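The Basket Maker of Penddale
A conversation with Sinan Eren, 20th September

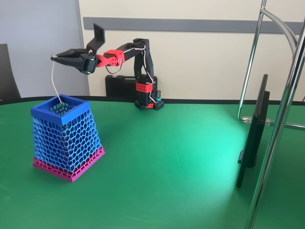 I had asked Sinan Eren how he came to be making baskets at all, and he took the question the long way round, by way of the kettle, two biscuits and his grandmother's kitchen in Titach. "She had baskets for everything," he says. "Onions, pegs, letters she hadn't answered. I think I was seven before I understood that other families used drawers."

The ones he prints now look nothing like hers, of course. His favourite at the moment has a thick royal-blue rim, perfectly square, and sides made of little openings like a honeycomb that has been left to grow as it pleases, and then towards the bottom the blue gives way to pink. I said it reminded me of an ice lolly, and he was delighted. "My daughter said the same! She wanted the pink at the top, mind you, and we had quite a long discussion about it."

He sells a few under the name Cativura, mostly at the Penddale craft market, and the rest go to friends, who have by now had rather a lot of them. The shape is wider at the top than at the bottom, and he tried 16 versions before he was happy with the slope of the sides. Too steep and it looked like a flowerpot – too shallow and everything slid about when you picked it up. "I kept the bad ones. They're under the stairs with wool in them."

We talked for a good while about the holes. I had supposed they were there for prettiness, and he admits that was how they started, but he has grown fond of them for other reasons. You can see what you've put away, for one thing, and a basket of clothes pegs doesn't turn into a basket of mystery. The gaps near the foot took him longest. He likes a solid bottom, a proper square one, so that hairgrips and buttons stay where they are put.

The colours come from a small shop called Najafi, where he is allowed to stand at the shelf for as long as he likes. He once went in for a reel of grey and came out with four others. "And no grey," he adds. "I had to go back for it."

Does he ever think of making something else? He has been asked for lampshades, and a neighbour would dearly like a bread bin, but he pulls a face at both. There is a smaller basket he wants to finish first, one with a lid, and the lid is giving him trouble – it fits in the morning and sticks by teatime, he says, and he has no idea why. He went off to fetch it so that I could try for myself, and it was stuck.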